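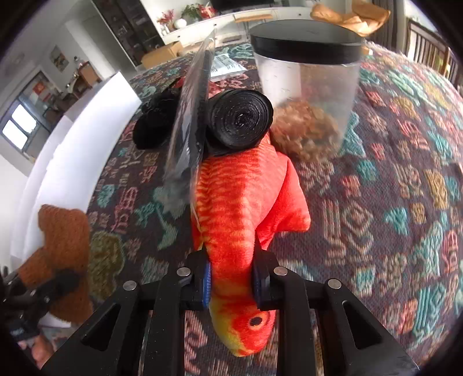 Progress report to the Sorrentino Fund
Sturnard Toy Library, 9th October

1. Where the money has gone

The grant was meant to cover three things: a wider toy collection for children under five, longer opening hours, and repairs to the back room on Zernberg Street. The first two are done. The back room is behind schedule, and section 4 explains why.

2. The collection

We now have 700 toys available to borrow, including 146 bought with your grant. Most of the new ones are soft toys, simple puzzles and push-along toys, which were the three groups parents asked for most in the spring survey. Soft toys had been a weak spot. Many of the old ones had split seams or faded faces and had to be thrown out.

A plush fish like the red-orange one at the top of this report counts as a single item and goes out in a cotton bag with its own card. We tried lending soft toys in sets at first, but sets came back incomplete and it took too long to chase the missing pieces.

Every soft toy is checked for loose stitching when it is returned. Small repairs are made at the front desk. Anything that needs more than a few minutes goes into the mending box, which is emptied every other week.

3. Members and opening hours

Membership stood at some 200 families at the end of August. Growth was steady until school let out and then slowed, as it does every summer. We now open two mornings and two late afternoons a week, up from two mornings only. The late afternoons are busier than we planned for. Parents come straight from work, and there is often a line at the return desk in the last half hour. We have moved the return desk closer to the door and put a second cart beside it.

The new catalog went live in the summer. It runs on Dodidero, the same lending software the town library uses, so families can search and renew from home. Moving the old paper cards over was slow. Some toys had been listed twice under different names, and a few had no card at all. Late returns have dropped a little now that reminders go out by e-mail.

4. The back room

The building dates from 1871, and the floor in the back room turned out to be in worse shape than the first inspection showed. Two joists under the north wall need to be replaced before any shelving can go in. We have one written quote for the work and are waiting for a second. Until then the larger items — play kitchens, ride-on cars, the slide — stay in the hallway, and we have stopped accepting donations of anything that will not fit on a standard shelf.

We would like your permission to move the unspent part of the shelving budget to the floor repair. The total grant would stay the same. A revised budget sheet is attached.

5. Next steps

Get the second quote and choose a contractor.
Finish labeling the puzzles, including the count of pieces on each lid.
Send out the fall survey to member families.
Set a date for the winter toy swap.

The next report will include the survey results and a date for reopening the back room.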